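About Usero

Usero is a contract injection molding shop. We make small and medium plastic housings, covers and brackets for manufacturers of hand tools, lighting and garden equipment. The company was started by Dalibor Trnka and Zuzana Ševčík, who had worked together in toolmaking and still run the business day to day.

What we do

Most orders begin with a customer drawing or a worn sample part. Vratislav Jurčo reviews the geometry for wall thickness, draft and gate position, and returns written comments before any tool steel is cut. Changes at that stage cost an email. Changes after the first trial cost a good deal more, and our quotations list them as a separate line.

We process ABS, polypropylene, polyamide and glass-filled grades of the last two. Hygroscopic materials are dried before use and the drying record is kept with the batch. Regrind is used only where the customer has agreed to it in writing, and never in visible parts.

Our presses range up to 200 tonnes of clamping force. Parts that need more are placed with Jireš, a partner shop we have used since our first year. Jireš works to our inspection plan and the parts come back through our own quality room before shipment.

Tooling

We build single-cavity and 2-cavity molds in house. Tools with 4 or more cavities are designed here and cut outside. Customers own their molds. We store them, clean them after each run and log the shot count - the log is available on request and goes with the mold if it leaves us.

Inspection

Nandi Mabaso heads inspection. First-off parts are measured against the drawing and kept until the end of the run. Surface checks cover sink, flash, short shots and gate marks. Gloss black parts are examined under angled light, where flow lines show most clearly.

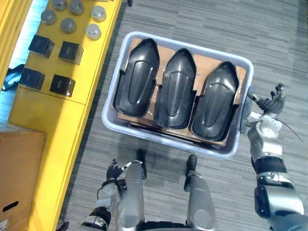 Working with us

Send drawings as STEP files, with a PDF for tolerances. Svatopluk Štefanec handles quotations and delivery dates. The plant closes for maintenance in May.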